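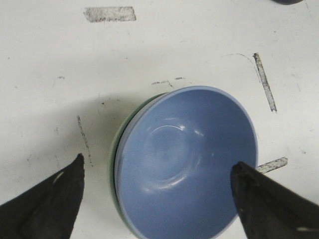

On some winter mornings the village of Urnel disappears. The houses are still there, the school is still there, but a person who stands on the mountain Grosside sees only a flat white lake, and this lake is made of fog. To understand why it collects in this place, think about the form of the land. The light blue bowl has a low place in the middle and a wall that goes up all the way around it, and our valley is very similar, only much bigger and with cows. If you pour milk in a bowl, the milk goes to the lowest place and stays. Cold air does the same thing in a valley, and this is the beginning of our fog.

## Can air be heavy?

Air feels like nothing, but it has weight. Cold air is heavier than warm air, if you take the same amount of both. The very small parts of the air, which we call molecules, move more slowly when it is cold, and they stay closer together. So more of them fit in the same space.

You can feel this at home. Open the door of a refrigerator on a warm day and stand in front of it with no socks. After a moment your feet are cold, but your face is not so cold. The cold air has fallen out onto the floor.

## What happens in the night

During the day the sun warms the ground, and the ground warms the air that touches it. When the sun goes down, the ground begins to lose its heat. If there are clouds, they send a part of this heat back, a little like a blanket. If the sky is clear and full of stars, the heat goes away up into space.

The air near the ground becomes cold too. On the sides of the mountains this cold, heavy air starts to move down. It goes slowly, between the trees and along the stream, and it makes almost no sound. Before midnight it arrives at the bottom of the valley. There it cannot go out, so it stays, and more cold air comes on top of it.

Now we have something strange. Usually it becomes colder when you climb a mountain. But on such a night it is coldest at the bottom and warmer up on the slope! Scientists call this an **inversion**. The word means that something is turned upside down.

## From cold air to fog

In the air there is always some water that we cannot see. It is a gas and its name is **water vapor**. It comes from rivers, wet grass, lakes, and also from your mouth when you breathe out.

Warm air can have a lot of water vapor in it. Cold air can have only a little. When the air in the valley becomes cold enough, a part of the vapor must change back into liquid water. It makes very small drops, much smaller than the drops of rain. They are so light that they float. Millions of them together are fog.

You have made fog yourself many times. When you breathe out in winter and see a small cloud in front of your mouth, it is the same thing, but it is gone in one second.

## Is fog a cloud?

Yes. Fog is a cloud that touches the ground. If you walk up into a cloud on a mountain, then for you it is fog. Your friend who looks from the valley will say, "You are in a cloud." You are both right.

## The walk to the top

Last winter our teacher, Mr. Aigner, took our class up the Grosside path. The school in Urnel is 649 meters above the sea. It was so gray that I could not see the last child in the line, and our thermometer showed 14 degrees Fahrenheit. We walked and walked, and Doina asked if we were lost.

Then the gray became brighter. It became almost yellow – and suddenly our heads were in the sun. It was warmer, and some children opened their jackets. Under us was the white lake, and on the other side only the tops of the mountains looked out, like islands. We ate our bread there and did not want to go down again.

## Why does it go away?

Often the sun ends the fog. Some sunlight passes through and warms the ground, and then the air warms up and the small drops become vapor again. Wind can also do it. It mixes the cold air with the warmer air above.

In December the sun is low and weak. If there is no wind, the fog in a deep valley can stay for many days.

## Some words to remember

- **Molecules:** the very small parts that air and water are made of
- **Water vapor:** water as a gas, which we cannot see
- **Inversion:** when the cold air is below and the warmer air is above

Valbona Begović, Urnel
Saturday, December 11, 2004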